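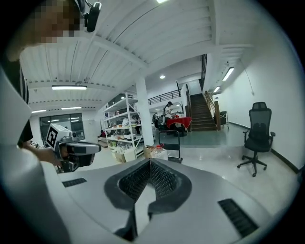 Workshop Lighting and Shelving: Notice to All Users

The Drorberg workshop reopened to members at the end of July, following the annual review of lighting and storage. The management office thanks all departments for their patience during the closure and asks that the following arrangements be observed from August 8, 2026.

Lighting. The fluorescent fixtures on the lower level and the lights on the upper floor are now on separate switches. The last person to leave either level is asked to turn off the lights for that level. A tube that flickers or fails should be reported to Renato Ojeda at extension 57. Users should not attempt to replace tubes themselves, including those under the staircase, where the ceiling slopes and a ladder cannot be placed safely.

Shelving. The tall white metal shelving unit remains in shared use. Each department may hold space on it for one project at a time, and all items must carry a label showing the department and the name of a contact person. Labels are available from the office. Heavy items belong on the lowest shelf. Unlabeled items will be moved to the Mandero storage room and kept there for 62 days, after which they will be discarded.

Staircase. The area at the foot of the stairs is to be kept clear at all times. Boxes and deliveries may not be left there, even for a short period - the loading door should be used instead.

Young-sook Hyun has taken over the booking calendar from Milan Jacobs, who has moved to the Saengthong site. Requests for exclusive use of the workshop should reach her at least 3 working days in advance. Existing bookings made in July remain valid and do not need to be submitted again.

Copies of the revised floor rules may be collected from the office.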